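How a Mountain Railway Climbs

Travel and Places for Young Readers

A train has steel wheels that run on steel rails. Both surfaces are smooth, so a train rolls easily on flat ground. On a steep hill the same smoothness is a problem. The wheels can slip.

Visitors to the mountain village of Prondivau arrive on a railway built to deal with this. The line starts in the valley town of Povport and is 5 miles long. The top station is 2000 feet higher than the bottom one.

What is a rack railway?

A rack railway has three rails. The two outer rails carry the weight of the train. The middle rail has teeth, like a very long comb laid flat. It is called the rack.

Under the train is a wheel with matching teeth, called a cog. A motor turns the cog. Each tooth on the cog fits into a gap in the rack and pushes the train forward a short distance. Then the next tooth takes over.

How fast does it go?

The trip up takes 44 minutes, with one stop at Tedesco, where the line has a second track - a passing loop - so that two trains can get by each other. Each train has seats for 94 passengers.

Going down is done slowly. The cog stays locked into the rack the whole way, and the motor works as a brake. There is also a separate brake for emergencies.

Where do people stay?

Most visitors go up and down on the same day. Others spend the night at a guesthouse in Prondivau. The village is colder than the valley, even in April, and guesthouse beds have thick blankets.

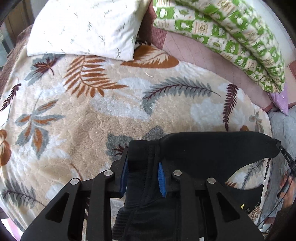 What is there to see at the top?

The old engine shed is now a small museum. It has a steam engine named Korier, which worked on the line before electric trains replaced it. The boiler of this engine is tilted. On the steep track the tilt keeps the boiler nearly level, so the water covers the hot parts inside.

Words to know

Cog: a wheel with teeth around its edge.
Rack: a rail with teeth.
Gradient: how steep a slope is.
Passing loop: a short second track where trains can pass.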